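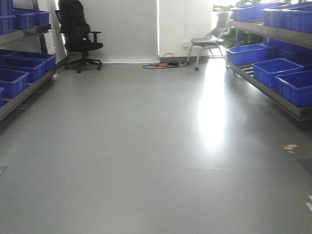 Every town of a certain size used to have a seed library, even if it was only a biscuit tin behind the counter at the post office, and I have spent a good part of this year visiting the ones that have come back. Castmont's is the one I keep returning to. It has 803 members in a district of 3,108 people, and if you turn up in August, when the light is low and the broad beans are flowering, you'll wait your turn with everyone else. What surprised me most was how ordinary the storage has become. I had pictured little timber drawers with brass handles, and those do exist, but plain blue plastic bins on low metal shelving, with a decent width of smooth grey floor to walk down the middle, will do for a seed collection of almost any size. A bean doesn't care about brass. It wants to be cool and dry and left alone until spring, which is more than most of us manage.

The idea is simple enough. You borrow a packet, grow the plants, let the best two or three go to seed, and bring some back. The trouble lives in that middle part. Letting your best lettuce bolt takes a strength of character I don't have, and I say that as someone who has gardened for 31 years and still can't walk past a ripe tomato without eating it. Pumpkins are worse again, since they'll cross with anything in the neighbourhood (my lot once took up with a zucchini three fences over, and the children they produced were the colour of old putty and tasted much the same).

Castmont's answer has been to sort its packets by difficulty. Peas, beans and tomatoes go to beginners. Silverbeet and carrots come a bit later, and corn is only lent to people with room to grow a proper block of it. There are 198 varieties on the list at the moment, and the favourite by a long way is Kubo, a climbing bean with a purple fleck that has been grown along the river flats for longer than anyone can say for certain.
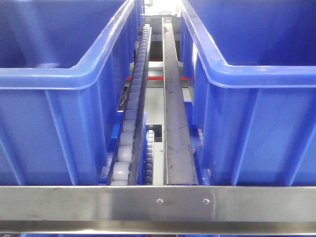

One member wrote to me afterwards that I'd made it all sound far too tidy, and that half of what comes back has no label, or says only "beans, good". She has a point. She also told me that she plants those packets first, every year, and that the best runner bean she ever grew came out of an envelope marked with a question mark.

Over at Firnura, an hour up the valley, they've gone about things differently. The group there keeps a growing diary for each variety, and you don't get your second packet until you've filled in a page about the first. It sounds stern, but the diaries are a joy to read. People write about frost and possums and a wedding that got in the way of the harvest. Somebody kept a whole season's notes on a capsicum called Plikel that never set a single fruit, and went back for another packet anyway!

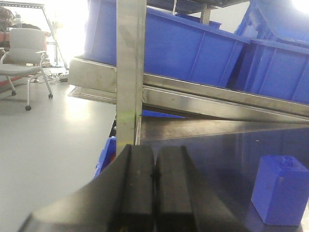 I asked to borrow Plikel myself, naturally. It's on the kitchen windowsill now, six seedlings in yoghurt pots, leaning hard towards the glass — I turn them every morning while the kettle boils and they've leaned back again by tea. If they fruit, Firnura gets its seed and its page of notes. If they don't, there will still be a page, and I've already made a start on it under the heading of weather.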